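**Trenville - hand control software, working meeting**
Date: 4/6/18
Previous minutes: accepted, with one correction. The joint limit table referred to in March is the Rorside table, and the Nuchit one is still in draft.

**1. Wrist camera perception**

The fingertip detector in Cata was retrained on the enlarged set of 2858 labeled stills. Recall on the dark fingertips is acceptable over light carpet. It drops when the tips overlap dark fabric, where the segmenter tends to merge tip and cloth into one region. The pale segments above the tips are found reliably and can be used as an anchor for the tip estimate.

The meeting reviewed wrist views with the finger bases under the covering.
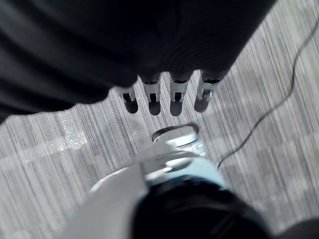
Fig. 1. Wrist view, four fingers below the dark fabric, cable on the carpet at right.

Points noted:

- The near part of the hand is out of focus and takes up much of the lower half of the view. The static mask should be widened to exclude it from feature matching.
- Specular highlights on the near fingertip are passed through as corners. Proposal to clip before the corner stage accepted.
- The carpet streaks give a strong repeated texture. Optical flow locks to the wrong streak at higher wrist speeds. Two options were discussed: a lower flow weight, or a longer baseline between keyframes. The first will be tried, as it is a config change only.
- The thin cable class stays in the label set. It is not to be treated as free space by the planner.

**2. Planner**

The approach planner currently samples 3000 candidate poses per request and rejects most of them on self-collision. Sampling time is dominated by the thumb check. Agreed to move the thumb check after the reachability test and to measure again.

The collision model for the fingers is built from rigid capsules. The fabric covering is not modeled. A padded capsule for the palm was suggested - cheap, but it will close off some narrow approaches to boxes and bins. Agreed to add it behind a flag, default off.

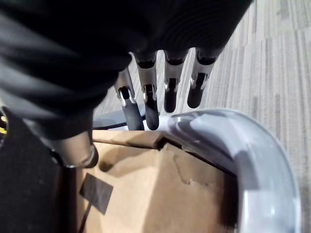
Container rims remain the main source of bad depth. Glossy or translucent plastic returns holes or readings behind the true surface, and the planner then considers a fingertip clear of an edge when the margin is unknown. Until the depth filter is replaced, missing depth within the margin of a detected edge is to be read as occupied. Cardboard edges do not show the fault to the same degree.

The request to plan with five fingertip targets in one call was deferred. The solver interface accepts four plus thumb as separate calls, and a change there breaks the Nuchit wrapper.

**3. Low-level control**

Finger joint command latency was measured on the bench at up to 50 ms with logging enabled. The logger shares a thread with the command queue. It will be moved to its own process, and messages will be dropped when the buffer is full. A counter for dropped messages is to be added to the status topic.

Current limits in the release branch differ from those in the test branch. The release values stand until the merge is done.

**4. Tooling**

Issue 194 (replay tool loses time sync when two camera streams start at different times) was reopened. The earlier fix aligned the streams on first message, and that fails if one stream restarts. Alignment will use the header stamp instead.

The log viewer still cannot overlay joint state on wrist video. Low priority, no owner.

**5. Actions**

- Perception: widen static mask, add highlight clipping, lower flow weight and report recall over dark fabric separately.
- Planning: reorder thumb check, add palm capsule flag, treat missing depth near edges as occupied.
- Control: split logger from command queue, add dropped message counter.
- Tooling: header stamp alignment, regression log for 194 with a stream restart in it.

Cata branch freeze is unchanged. Rorside build to be tagged after the logger split is merged.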